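Two-Arm Pantry Sorter: March report to the Drulen small-projects fund
Submitted by Nazmiye Tekin, for the build group at the Sarıgül shared workshop

Work since the last report

The build is late, under budget and still bolted down, which puts us ahead of where we were in the winter. Both arms run from one power supply and no longer reset each other when they start at the same moment. The enclosure has its white panels on. Michalis Michailidis measured them twice and cut them, by his own account, one and a half times.

We have settled on the test task described in the proposal: jars, bottles and cans go into a blue divided bin, sorted by kind. All of them came from our own kitchens, and I am told Dilek Güneş would like her jar back. 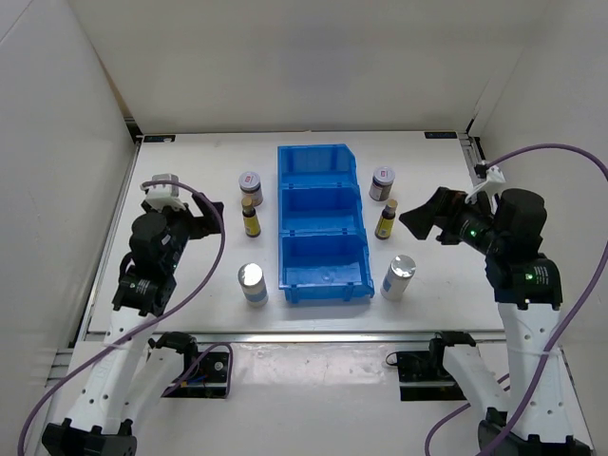 Starting layout for the two-sided sort, with matching containers on either side of the bin.

The mirrored layout was Yoshinori Takeda's idea. Each arm gets its own column to work through, and in theory neither one has to reach across the other. In practice they share the airspace over the bin, so we added a rule that one arm waits while the other is inside. It is slow and rather courteous to watch.

Spending

We have spent 85 percent of the grant. The largest single item was replacement servos from Naltell, four of them, after a wiring mistake that I will describe here as mine and leave at that. The rest went on extrusion, panels and cable. What remains is set aside for new finger pads and one spare servo, in case I go near the wiring again.

Grasping

Cans are the easy case. Bottles are narrow, and a gripper that comes in a little off-center tends to nudge one away before closing on it. Radka Grgić rewrote the approach so that the wrist lines up first and the fingers come in slowly from there. Over 100 bottle attempts on the new code we logged 92 good picks. The failures were mostly tip-overs, plus one bottle that was set down very gently next to the bin.
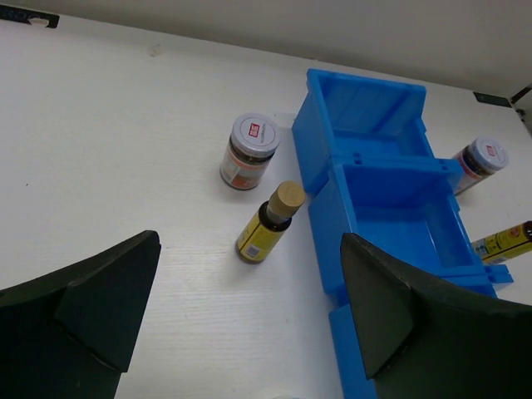

Gripper's-eye view of a bottle and a jar, with the fingers open and the blue storage to the right.

The wrist view has been worth the extra cable. We had been judging alignment from the fixed view alone, and it flattered us.

Placing

Putting things down is now the weak spot. The arms let go at a fixed height, and our containers are not a fixed height, so the short ones drop the last bit and the tall ones are pressed into the bin with some conviction. Radka has a per-item height table half finished – the cans are in it, the jars are not.
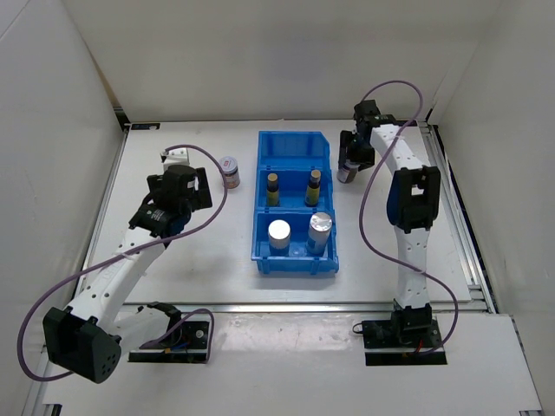
We also want to try a second attempt when a can ends up leaning. At the moment the software considers a leaning can to be a finished can, and I have some sympathy with it at ten at night.

Problems and next steps

The purple cables need a better route. They clear the arms in every pose we planned and in most of the ones we didn't. Michalis is printing guides for them. The shop printer is booked by other members through Thursday, so those will wait.

After the guides come the jar heights, then a full sort with no hands in the enclosure, run with the Midero controller settings left alone from start to finish. Yoshinori has asked that I not promise a date for it. I am passing that on as received.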